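July 12, 2019

**Progress report: Plornum reading grant, Cartwright site**

We've now run the summarizing routine with 28 students in grades three and four. They read a short passage, close the book, and tell a partner the main point in one sentence. Teachers like it. I'm less sure it does what the Clurker handbook claims.

Retell scores went up for most of the group. But the passages in the second set were easier — Ira noticed this while scoring, and I agree — so I wouldn't put the gain in a headline. We had no comparison class either.

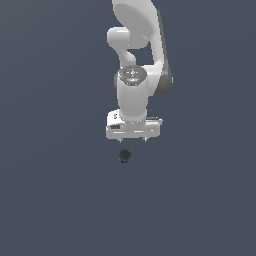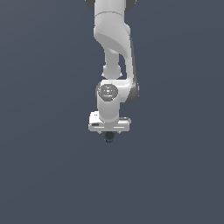 *Both views: simulated white robot arm, small dark round object under its tip.*

Attendance was nearly 70 percent, lower than we planned for. Students who missed sessions were left out of the averages, and that probably flatters the results. I've asked for the scores to be run again with everybody in.

**Spending.** Of the $2,000 for books, $300 is left. I would hold it until the new scores are back. The handbook people want us to buy their card sets with it, and I have yet to see any reason to.

**Next.** Rescore the second set, match the passages for difficulty, and find one class that will read the same texts without the routine.

Tegan Doolan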